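Home | Diary | Tunes | Gigs | Links

30th May

Drove over to Clolham after dinner for the session at the Fortin. Tadeo Carrasco was already there with his fiddle, and Fidel Montecinos came in later with the concertina he bought in December. We started with slip jigs and stayed on them too long. I still lose the second part of the one Tadeo brought back from Damden, so he played it through slowly and I wrote the letters on the back of a beer mat.

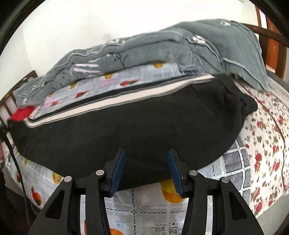
Fidel sang two songs after the break. The second has 15 verses and he remembered all but one. There were four of us left by closing time and we finished on reels in D, a bit fast for me.

My low whistle was flat most of the night. I will try moving the tuning slide before the next one. Tadeo wants to put a set together for the Damden festival and has asked me to choose the opening tune. Home by midnight. Must ring Fidel about the lift.

Print this page | E-mail this page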